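Ticket 301 - brown table cover won't lie flat
17th August, posted by the play corner desk

Hi again! Me with the table cover, still. I smoothed the brown sheet out from the middle like your Rellen care card says, and most of it is lovely now, but the wrinkles near the top edge keep hanging on. I tried a warm towel over them for 3 minutes (no iron, I promise) and I'd say they're fainter, just not gone.

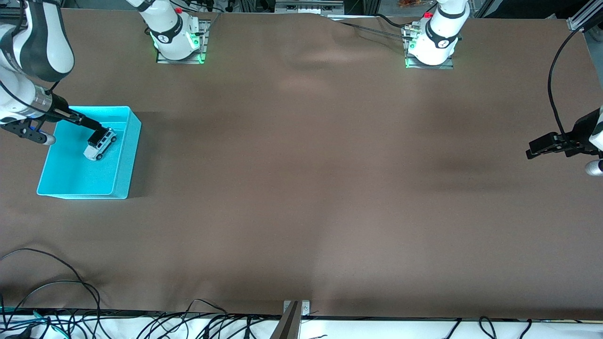 The other thing I wanted to ask is whether a bin can stay on it all day. Ours is the cyan one, open top, and there's only ever a toy van or two in it, so it's hardly heavy - but I had a Misari cover before this that kept a dent from December on, and I don't want to go through that again.

Tried so far: smoothing by hand, warm towel, turning the sheet around once. Turning it made no difference that I could see. Next up is leaving it overnight with books along the creases. Still open, please don't close it yet!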